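Section 6: Running the bathroom station on an open day

I wrote this section after our August open day at Cernulholm, when I ran the bathroom station more or less by myself and made most of the mistakes you can make. If you've read the earlier sections you already know how to charge and pair the Imo hand grippers, so I'll skip all that and get on with the bit where people come through the door.

Before you open

1. Set the sink unit out at an angle to the walls, so visitors can get at the front of it and you can still squeeze past. Ours goes at the end of row 6.

2. Put out the things people will be handling. Ordinary bathroom stuff is best – bottles with pump tops, a cup, something soft like a drawstring bag. I started with tiny soap samples and gave up on them by lunchtime!

3. Run the cables along the floor before anyone arrives and check you can stand at the sink without a foot on one.

4. Switch on both grippers and wait for the lights on the marker cubes. If one stays dark, go back to the charging section.

5. Start the Grastari recorder and type in the station number. Ours is 683. (I typed 555 for the whole first hour, which was the kitchen, and had to sort it all out in the evening.)

Note: The cubes need to be clean. A thumbprint across the black squares can be enough to lose tracking, so keep a dry cloth in your pocket.

When a visitor has a go

6. Ask them to push their sleeves up past the wrist, then help them into the straps. Do the buckles up snugly, but check they can still bend their elbows properly.

7. Let them open and close the fingers in mid-air a few times. Everybody squeezes far too hard at first, and it's much nicer to find that out before there's a full bottle in the way.
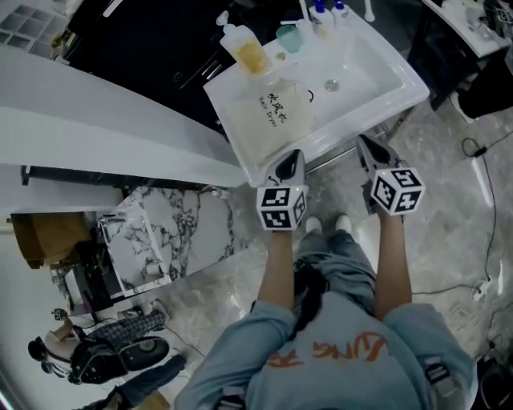
8. Give them one small job at a time. Picking up the cup and putting it down again is plenty for a first go. After that I let them choose, and most of them head straight for the pump bottles (children especially, they love those).

9. Stop at 15 minutes, even if they're enjoying themselves. Arms get tired before people notice, and you'll have a queue by then anyway.

Caution: Only one person at the sink at a time. Stations get busy and backpacks stick out further than their wearers think, so ask the people waiting to stand well back.

Caution: Don't run the tap during a demonstration. The grippers aren't sealed.

If tracking drops out

Erdem, our playback program, shows a red bar when it loses a cube. Nine times out of ten the visitor has turned a wrist so the patterns are hidden – ask them to hold both hands out in front for a moment and it should pick up again. If it doesn't, stop the recording and start a new one. I used to fiddle with the settings while people stood there waiting, and I can't remember it ever helping.

Packing up

10. Undo the straps fully before you put the grippers in their case, or the buckles get bent.

11. Wipe everything down, coil the cables and leave the recorder plugged in overnight so it can finish copying. The copying is slow, so don't stand there watching it like I did. Section 7 covers what to do with the files in the morning.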